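Guest Room Tips: Fresh Beds and Quiet Fans
Notes for anyone turning over a room at Plurnuvwood

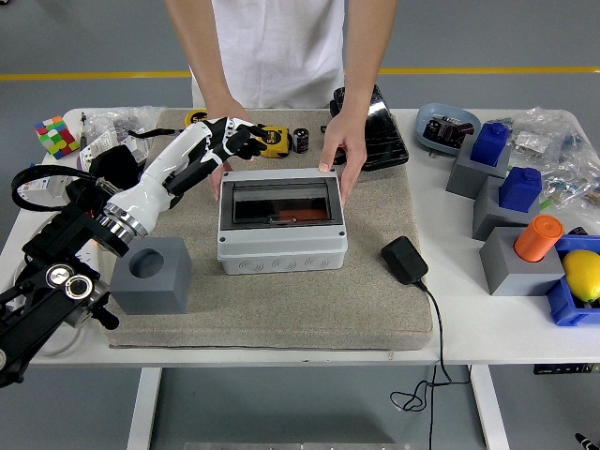
Housekeeping and Maintenance, Plurnuvwood Guest House
Updated 12 February 2024

Strip the bed first and open the window before you do anything else. A mattress that airs while you clean the bathroom will smell better than one that has been sprayed.

Wash sheets at 60 degrees Celsius. Towels can go in the same load if they are white, but keep bath mats out, as the rubber backing sheds. Skip fabric softener on towels. If they come out stiff, run them again with a cup of white vinegar and no detergent.

Pillows get washed two at a time so the drum stays balanced. Dry them on low with a couple of clean tennis balls and stop the cycle once to turn them over. A feather pillow takes nearly 85 minutes. Press the middle with your palm, and if it feels cool it needs longer.

Ceiling fans: switch off at the wall and let the blades stop. Slide an old pillowcase over each blade and pull it back toward you so the dust stays inside. If a fan ticks, check the blade screws with a hand screwdriver. If it still ticks, leave it off and write it in the book for Tullio Messina.

Twin beds pushed together need the strap as well as the joining pad. The strap goes around both mattresses, under the fitted sheet, with the buckle at the foot end.

The Dvorak room has the old wardrobe with the sticking door. Rub a candle stub along the bottom edge. Don't plane it, it swells in summer and shrinks again by October.

Water rings on nightstands usually lift with a little mayonnaise left on for an hour, then wiped off with a dry cloth. Test at the back first. For the painted ones in Wornow, use a damp cloth and baking soda and go lightly.

Spare bulbs, fan pull chains and mattress straps are on the second shelf of the linen closet. Tell Shivam Pathak when you take the last of anything.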